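The Drawer Pull, and Other Small Kitchen News
14/01/2019

I promised a few of you a proper update on the kitchen, and then the holidays happened, and then my mother-in-law's visit happened (lovely, long), and so I'm sitting down with my tea to write the whole thing out in one go. Fair warning, it's mostly about a handle.

If you've been reading since the old apartment you'll remember the wooden box. I bought it at the flea market in Ostbridge, the one they set up behind the bus depot, from a man who wanted more for it than I wanted to pay and who then threw in a stack of pie tins so that we could both feel we'd won. It's a plain, pale, sturdy box with one drawer, and it has followed me through every kitchen since. It has held sewing patterns and seed packets and, for one bad winter, unopened mail. These days it lives at the back of the kitchen counter and the drawer is for bread, or really for whatever is left of the bread, plus the bag of tea lights and the good scissors I don't want anyone using on cardboard.

The trouble was always the pull. It came with a tiny knob, right in the middle, about as easy to grip as a pea. With dry hands you could manage. With flour on your hands, or butter, or a baby on your hip (my sister's, not mine), you ended up hooking a fingernail over the top of the drawer front and swearing under your breath. The drawer sticks a little in humid weather too, so in July you'd get one corner out and the other would stay put, and you'd have to push it all back in and start again.

I lived with that for years, because that's what I do. I get used to things. My friend Gisela Kramer does not get used to things. She came over in September to help me make plum jam, tried to open the drawer exactly twice, and announced that I was getting a new handle and that she was going to stand there until I ordered it. I said I'd think about it. She said she had brought a book.

So I went looking, and of course I looked at far too many. I looked at cup pulls and leather loops and those skinny modern ones that seem made for people with much thinner fingers. I sent so many pictures to Chih-ming Lui, my neighbor across the hall and the only person I know who owns a real drill, that he finally wrote back "any of these would hold a drawer." Not as helpful as he meant it to be!

What I ended up with was meant to hang a hand towel on. I found it in the bathroom aisle at Drikby, the hardware store by the river, in the marked-down bin with the box crushed in at one end. It's a long dark bar in that oily bronze finish that looks black until you get up close, with little rounded ends, and it sits out from the wood on two round mounts. I picked it up to look at it, closed my hand around it, and thought, well, there's my drawer handle. You can get all your fingers around it. You can pull it with the side of your hand. My grandmother had an oven door with a bar that felt just like that, and I think that's half of why I bought it.

The girl at the register asked if I was redoing my bathroom and I said no, it's for the bread, and she wished me luck.

Putting it on was a whole evening. I'd imagined twenty minutes. The old knob left a hole dead center that I had to fill, and I used too much filler, and then sanded too much of it off, and then added more. I cut a paper template and taped it on and stood back, and taped it a bit lower, and stood back again. Chih-ming waited with the drill in his hand and was very good about it. He did ask whether I wanted it centered by eye or by the ruler, and we found out that those were different places, so we had a conversation about that. We went with the ruler. (I still think my eye was right, a little.)

The screws that came with it were far too long, being meant for a wall, so there was a trip back to Drikby for shorter ones and a second trip for the ones I should have bought on the first. If you try this, take the drawer front with you if it comes off, or at least measure how thick it is and write that down on something you won't leave on the hall table. Drill the holes from the front, slowly, with a scrap of wood clamped behind. And put the washers on before you tighten anything. 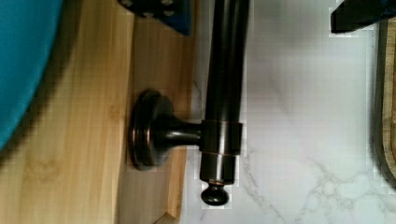
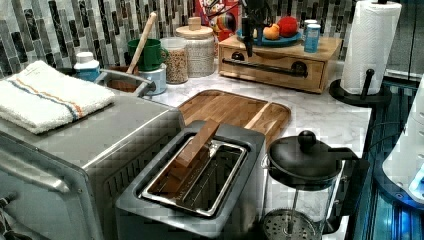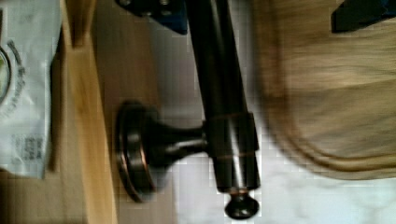

So there was the handle on, and naturally once one thing is nice you start noticing the rest. I've been shifting things along the counter ever since. The toaster oven is the big one. It's a size up from what we need, and I know it, but I've had it since before I was married and it does a tray of roasted carrots better than the real oven does. I tried it in the corner, where it blew hot air straight at the paper towels. I tried it near the stove, and then I had nowhere to set down a pan. It's back on the left where it started. I keep a folded towel on top of it between uses, a habit from my mother, who could not see a flat surface without putting a clean towel on it. It does have to come off every single time before you turn the thing on, and I've got a note stuck inside the cupboard door for guests who are up early and want toast.

The bit behind the toaster oven is the part I've never solved. Things go back there and settle. The crock with the long wooden handle sticking out is handy enough, you can grab a handle without looking, but anything short just disappears, and then I buy another one. I pulled it all out last week and wiped down the tile and the counter underneath, and found the little measuring spoon I'd accused my husband of throwing out. I've apologized. He's bringing it up a lot.

As for the canisters, I had a plan once for a matching set. I even had the page marked in the Brundari catalog, all the same shape, going down in size like a family lined up for a portrait. Then I thought about the ones I already have, and where they came from, and I couldn't do it. The off-white one with the round wooden lid is from Uchida, that narrow little pottery shop up the hill from the train station, and I carried it home on my lap. It has a bumpy sort of surface that I like to run my thumb over while I wait for the kettle. The lid isn't really airtight, so flour that sits too long in it gets a bit stale around the edges, and I've learned to fill it only halfway. The glass jar is just a jar. I like being able to see when we're getting low, and my husband likes being able to see where the raisins are.

Cereal stays in its own box. I've tried decanting it. I had the tall plastic dispensers with the pour spouts and everything, and what I found was that I then had the dispenser to wash, and also half a box of cereal in the cupboard that wouldn't fit in it. Out they went, to the school rummage sale. A cardboard box leaning against the backsplash isn't going to get me into any magazine, and I've made my peace with that.

Fruit has gone up on top of the wooden box, on a plate, and this I'm very pleased with. I used to have a deep bowl for it. It was a wedding present and it is a beautiful bowl, but whatever went in at the bottom was never heard from again, and I'd lift out the top layer every couple of weeks and find some poor soft clementine underneath. On a plate you can only keep a few things at a time, so you eat them. We've thrown out hardly any fruit since. The bowl has moved to the front hall and holds gloves.

The paper towel holder took me longer than it should have as well. I wanted one with a base heavy enough that you could tear off a sheet with one hand, and I kept getting ones that came along for the ride. The trick, for me anyway, was a wide base. I can pull one-handed now if I'm quick about it. If I'm slow I still get a long streamer across the counter and have to roll it all back up, which never looks as good the second time.

A few of you asked what the handle project cost, and I've gone back and forth about adding it up. The bar was 14 dollars with the crushed-box discount. Then there were the screws, twice, and the filler, and the sandpaper I already had but couldn't find, so I bought more and then found the first lot. And a plum cake for Chih-ming, who says he'll drill anything I like at that rate. I'd do it again tomorrow. I have my eye on the broom closet, which has a truly mean little knob on it, though I've been told to finish the filler on the back of the drawer first, where I was messier than I'd like to admit.

Gisela came by on her way home last night to inspect. She opened the drawer, closed it, opened it again with her elbow, and took a roll out and ate it standing up. Then she asked me why it wasn't quite in the middle. I told her to take it up with the ruler.

The jam recipe is coming, I haven't forgotten. I need to make one more batch to be sure about the sugar, and I'm short on jars, so if you live nearby and you've got any of mine, I'd be glad to have them back. Full or empty.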